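Kereama Club Slot Jackpot Goes to Furkudthorpe Player 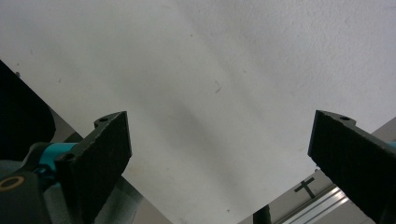 Feature came on a minimum bet

A Furkudthorpe man won $3,295 on a slot machine at the Kereama Club in June, the largest payout on the club's gaming floor so far this year.

Vaughan Henare was playing Sadar, a five-reel game made by Zendov, when three lantern symbols landed and started the free spins. The feature gave him seven spins and was triggered again on the last one. Most of the win came in the second set, when wild symbols filled the middle reel and the multiplier moved up to its top setting.

Henare said he had put $20 in the machine while waiting for a table in the dining room and was betting the minimum.

"I thought the first set was pretty poor," he said. "I was ready to cash out and go eat."

Wins of that size are paid by hand at Kereama, so the machine locked until a floor attendant had checked his ID and filled out the payout slip. Henare took part of the money in cash and the rest by check.

Four Sadar machines

The club has four Sadar machines, all in the row next to the cashier. They were added in the spring in place of an older Zendov title. Bets start at 40 cents, and the top prize on each machine is separate, with no link to the others.

The gaming floor opens at 10 a.m. and is limited to members and signed-in guests aged 21 and over. Members can set a daily spending limit on their card at the front desk. A lower limit takes effect right away, while a request to raise one is held until the next day.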